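Slide 7 – Sample storage, Trondale site

Recap the October audit first: 442 tubes logged, 29 with labels that failed to scan. Most failures were handwriting over old adhesive. 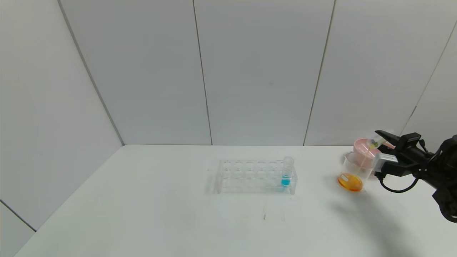 Clear acrylic rack, two rows of holes.

New rule – label before filling, barcode facing out. Row and position go in the Puster log at the same time. Pause for questions on relabeling.

Next slide: freezer capacity, limit 1000 tubes.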